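Jodevport opens its gripper budget planner to small workshops

JODEVPORT, February – I've spent most of the winter with a spreadsheet open, so I'm very pleased to say we can finally share it! Our planner for anyone buying hand-held grippers is free from Sunday, and it covers the dull costs (spare pads, screws, cables, somewhere to put it all) as well as the kit itself.

We built it with our friends at Urkosar after both of us blew our first equipment budgets. I'd put down money for the grippers and next to nothing for the bits that wear out. Never again. The planner now asks for a parts allowance before it lets you add a second unit, and it has a page for the table work too: small items, a basin, a patterned cloth underneath. 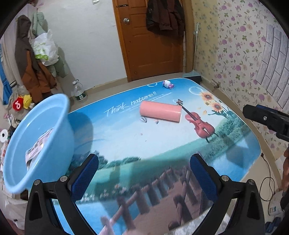
What's in it

A buying sheet, a 60-day spending plan and a page for comparing quotes side by side. Hashemi tried the early version and asked for a line on training time, so that's gone in as well.

Who can have it

Any workshop with up to five people. We have room for 700 sign-ups in this first round, and Starnex is hosting the downloads. If you're planning a bigger order, drop us a line first and we'll go through your figures with you.

Press enquiries: the Jodevport office, weekdays from 2 pm.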